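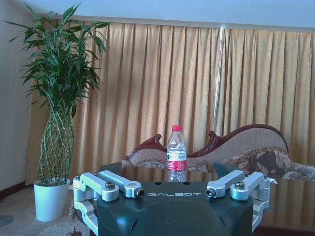

Burus coffee table, dark gloss top, with the carved frame of the Zevholm loveseat behind it.

Home > Living Room > Classic Sets > Zevholm and Burus

Zevholm Loveseat with Burus Coffee Table
Sold by Kakgate Classic Furniture
Item no. 2243-B

Set price: $2,243
Coffee table alone: $700
Availability: made to order, 4 weeks
Cushions: included with the loveseat

Product information

The Zevholm and the Burus are two pieces that we sell together or separately. The loveseat is made in the chaise style, so the back is higher at one end and comes down in a long curve. The coffee table is lower and more simple, with a dark polished top and a little gold on the front. Customers often ask if the two pieces come from the same workshop. Yes, both are made for us by Ostermann, and the finish is checked by the same person before packing.

The wood of the loveseat is carved along the whole top rail. The backrest is beige and has no pattern. The seat has a floral fabric in grey and cream, and the cushions repeat these colors. We think this is a good choice for a room which already has a patterned carpet, because the plain back gives the eye some rest.

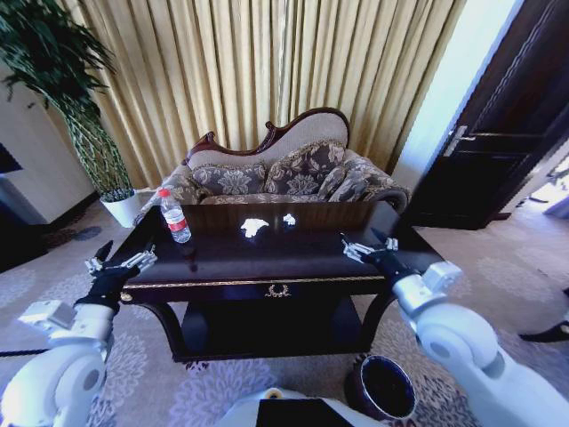
Zevholm and Burus together, with floor-length curtains in golden beige.

About the table

The top of the Burus is very dark and very glossy. In daylight it works almost like a mirror, and you will see in it the colors of your curtains and of the sofa. Some customers like this very much. Some would prefer a matte top, and for them we can make the table in a satin finish at the same price. Please write it in the order comments.

A thin gold line runs along the front apron, and a small gold ornament is placed in the center. The legs are curved. Under the top there is a lower shelf, close to the floor, which is useful for magazines or a tray. Please do not stand on the shelf or put plant pots with water on it.

Width of table: 86 cm
Finish: gloss (standard) or satin (on request)
Assembly: legs and shelf come already fitted

Care

Wipe the top with a soft dry cloth. For finger marks use a cloth which is a little damp, and then dry the surface immediately. Do not use glass cleaner. Use a coaster under cold bottles and hot cups – the gloss finish is strong, but a ring of water that stays overnight can leave a white mark.

The gold parts should only be dusted. Metal polish will remove the color.

For the loveseat, vacuum the seat with a soft brush and turn the cushions from time to time. The tassels are delicate, so please do not pull on them when you move the cushions.

Placing the set in your room

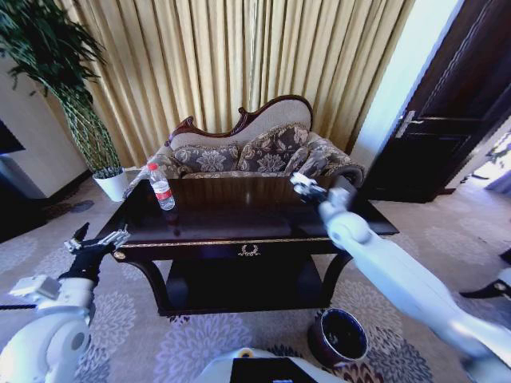

We recommend to leave enough space between the table and the seat for the knees of a tall person. If the loveseat stands in front of long curtains, move it forward by the width of a hand, so the pleats can hang straight and the carved rail does not rub on the fabric. A tall plant at the lower end of the back looks nice and fills the corner. Check also that the door of the room can open fully before you choose the side for the rolled arm.

The loveseat can be ordered with the high end on the left or on the right. Looking from the front, the standard model has it on the right.

Delivery

We deliver to the room you choose. The loveseat does not come apart, so please measure your doors and your stairs before ordering. Morning deliveries are possible every day except Thursday.

Questions about fabric or finish can be sent to Gitau Kimaro in our customer office. Fabric samples are free, and you may keep them.

You may also like
Zevholm armchair, beige back, floral seat
Burus side table, gloss
Spare cushion with tassels, grey and cream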